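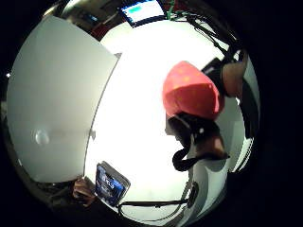
Pale grey panel on the left, bright white top beside it.

The Ullum desk, after 13 weeks of daily use

Saturday, January 24, 2026

I bought the Ullum because my old desk was a door. A proper door, on two trestles, with the hole for the handle still in it, and I'd lost more pens down that hole than I care to think about. I'd put up with it for years. Then I took on a big translation job last autumn and found myself sitting at it from breakfast until supper, and my shoulders had something to say about that.

So, the desk. It comes from Rukum, who mostly seem to sell shelving, and you get the desk itself plus a side panel that you can have on the left or the right. Mine's on the left, between me and the kitchen. I work in the corner of a room that is also where we eat, watch telly and dry the washing, and I wanted a little bit of wall that was mine. More on the panel in a minute, it's the main thing I want to talk about.

Putting it together

Two people, one evening. I say that, but the box says one person and an hour, and I'd love to meet that person! The legs go on easily enough. The crossbar is a pig. You have to hold it up with your knee while you get the first bolt started, and the bolt wants to go in at an angle, and if you tighten it before you've done the other end you have to undo the lot and start again (we did this). Oanh Tạ from upstairs came down to borrow my bike pump and ended up lying on the floor with the Allen key for most of the evening. She was very nice about it. I did get her a curry.

The instructions are all drawings, which I don't mind, but step 3 shows the crossbar upside down. There's a corrected sheet on the Rukum website if you go looking. I didn't go looking until afterwards. Go looking first.

There were spare bolts in the bag and no missing ones, so full marks there.

The top

White. Very, very white. I wanted a pale desk because the room is dark in winter, and it does brighten the whole corner. With the lamp on full it's a bit much, and for the first week I kept squinting at my own notes. I've since turned the lamp to face the wall and that's sorted it. If you like to work by a window with the sun coming in I'd think hard about getting a different colour, or at least have a big desk mat ready.

Does it mark? A bit. Tea wipes off if you catch it the same day. Biro comes off with a damp cloth and a grumble. I left a beetroot salad sitting on a receipt one lunchtime and there's now a very faint pink corner near the back that I've covered with the printer. Anything with a rough bottom will scratch it in the end, I should think. My pencil pot has already left some fine lines you can see if you crouch.

Depth is good. I can have the laptop pushed back, a big dictionary open in front of it and still have somewhere to put my elbows. Width is fine for one person and a cat.

The panel

Right. I really thought this would be a gimmick and it's the bit I'd least like to give up. It's pale grey, smooth, with a matte finish, and it goes well with pretty much anything. It doesn't keep noise out, let's be clear, I can still hear every spoon going in the drawer. But I can't see the washing up. I can't see the laundry. I sit down and there's just plain grey next to me, and my head goes quiet in a way it never did at the door.

I tried sticking notes to it and they fall off by the evening, so it's no good as a pinboard. Tape holds better. I haven't dared try anything stronger in case it takes the finish with it. It does show fingerprints if you've been eating toast, and it wobbles slightly if you lean a bag against it, so don't lean a bag against it.

Moving it from one side to the other is meant to be a quick job. I did it once, to see, and it took me most of an episode of something. You'll pick a side and leave it there.

What I did on it

I translated a novel, is the answer! Well, the first draft of one. On my best day I got through 4,000 words, and my best day at the door was nowhere near that. I'm not going to pretend a desk did it, the chapter was mostly two sisters shouting at each other and shouting goes fast. But I wasn't getting up every ten minutes to stretch, and that has to count for something.

My friend Anqi Li has the Wan, which is the one everybody seems to compare it with, and we swapped houses for a weekend so I've had a fair go on both. The Wan feels sturdier and has a drawer. I'd love a drawer. It's also darker and heavier, and the edge digs into your wrists if you sit low like I do. Anqi is a good bit taller than me and says she's never noticed. She thought my desk was "like working in a fridge", so there you go, you can't please everyone. I also looked at the Givusov in a shop but only stood next to it for a few minutes, so I won't say much except that the legs looked spindly to me.

Things that annoy me

The cable slot is at the back right, and my socket is on the left. With the panel on the left as well, there's no neat way round, so my charger runs along the back edge held on with bulldog clips. It works. It looks dreadful.

One foot was a touch short, or my floor is a touch wonky. A folded bus ticket fixed it.

And the smell! It had a new-furniture smell for about 2 weeks, not awful, but I kept the window open and it was November.

Would I buy it again? Yes, I would, and I'd get the panel again too, even though it's sold as an extra and adds a fair bit to the price. Rukum told me by email that they're bringing out a version with a drawer in March. I asked whether the drawer would fit the one I've got and they said no.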